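We use cookies to remember your login and ticket filters. Accept | Settings

Ticket 134 - Pale marks on grey table top
Opened by: Smaranda Voicu
Site: Brerkwood, sorting room
Status: Open

14 Sep 2025
Small pale marks on the grey table again. I wiped it down with the Lenska cloth before putting the blocks out. Want to know if it is dust or damage to the surface.

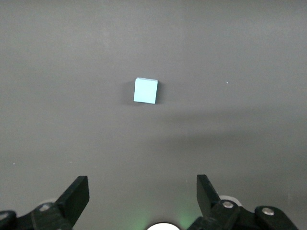

Light blue cube, with a tiny white speck to the right of it.

Reply from Sarpong desk
Please run a fingernail over one of the marks. If it catches, the coating may be chipped. If it moves, it is dust or crumbs off the blocks. Don't use the Ondosex spray yet - it can leave a film on matt finishes.

Update, S. Voicu
Tried three of them. Nothing catches, and two came away on my finger. Also checked the stretch between the blocks. 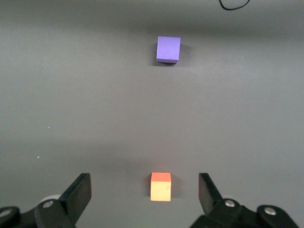

Purple cube at the far end, bright specks on the open part of the table.

Next step: damp cloth, then dry, and leave the foam blocks in their box overnight. Will look again in the morning - if the marks are back I'll ask about the air vent.

Recent tickets
- Sticky drawer, sorting room
- Box labels peeling
- Desk lamp flickers when moved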